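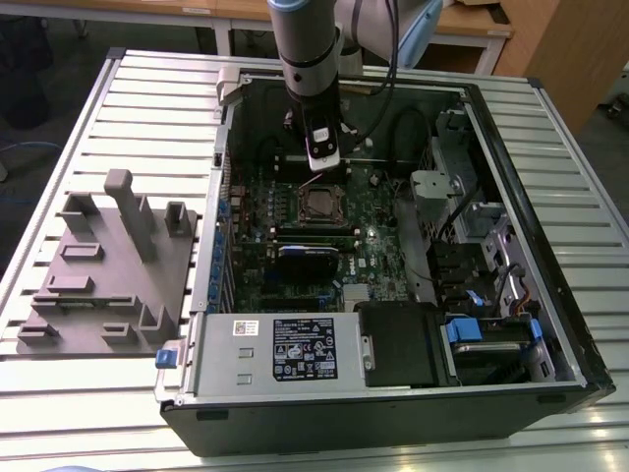

January 13, 2021

Back from the Stindex open day, feet sore, one free pen better off. Writing it down tonight while I'm still cranky, or by the weekend I'll have talked myself into being impressed.

Carys Gape had been on at me about going for weeks. She's seen their talk at Tratcombe and came home glowing, and she reckons half of what we do at the refurb bench will be done by an arm before I retire. I said I'd go and look, and I'd wear a clean shirt, and that was all I'd promise.

It's a long drive for a shed. Nice shed, mind you. They had 68 of us signed in, which was too many for the room, so they sent us through in batches and the rest stood by the urn. I got the second batch and a decent spot at the rail.

The job they'd picked was pulling apart old desktop towers. Fair enough, that's our bread and butter. The one I watched was a Dell workstation, black and silver, on its side on a table made of aluminium extrusion, and the side panel was already off before we came in. So was the grey plastic piece, sitting on the table to the left of it. The arm came straight down over the board with its black gripper and hung there above the CPU socket. The socket was open and there was no processor in it. No memory in the slots either.

I asked who'd opened the case. The young fellow presenting said that was "part of cell preparation". I asked if cell preparation was a person and he said yes, at this stage. I asked who took the memory out and he said he'd have to check. A woman from Dumatitz beside me snorted, and I liked her straight away.

Now, I'm not being entirely fair and I know it. Those machines are about as friendly as they come. Blue latches on the card slots, blue carriers on the drives, a blue handle at the end of the power supply, everything coloured so you know where to put your thumb. If I were choosing a computer to make a robot look good I'd choose that one too. What turns up on our bench is the other sort. Somebody's homemade job with stripped screws and a cable tied round everything, a cat's worth of fur in the fan. I asked whether they'd run it on mixed brands. "That's on the roadmap for April." Everything awkward was on the roadmap for April. It's going to be a busy month for them.

They put a slide up saying 209 units processed. Over how long? Didn't say. Processed how far? Also didn't say. Was a unit a whole tower, or one part out of a tower? He went back to the previous slide at that point and we all looked at a drawing of a leaf.

What I did like was how steady it was. It holds a spot over a board full of little capacitors without a shake, and I can't claim that for my own hands after 4 in the afternoon. If they'd stood up and said, look, this is a fussy tool that does one fussy thing very well, I'd have clapped. A bent pin costs us a board. We bend more than we own up to, me included.

But no, it has to be the future of the trade. The brochure says it will "free technicians for higher-value work" and I've been reading that sentence in brochures since I had hair. I asked what the higher-value work was. He said quality oversight. So I'd be sitting on a stool watching it. I can do that at home with the washing machine.

Price wasn't on any of the paper. You have to book a call.

Lunch was sandwiches, gone by the time batch three got out. Ended up at a table with the Dumatitz woman and a quiet man named Grigaitė, or that was the name on his badge anyway, he said they'd mixed up a few and he'd given up. He's got a shop with 50 towers a week coming in and he'd done the sums on the back of the program. He didn't show us, just folded it and put it in his coat.

Told Carys all this on the phone and she said I'd gone there to dislike it. Partly true. She also said the first electric screwdriver in our shop got the same treatment from me, and I've got no defence there, I use it every day.

I've said I'll look again after April, if they let someone bring their own computer along. I've got one picked out under the stairs. It has seven kinds of screw in it and a sticker over the last one.

Must ring about the car tomorrow, the heater's making that noise again.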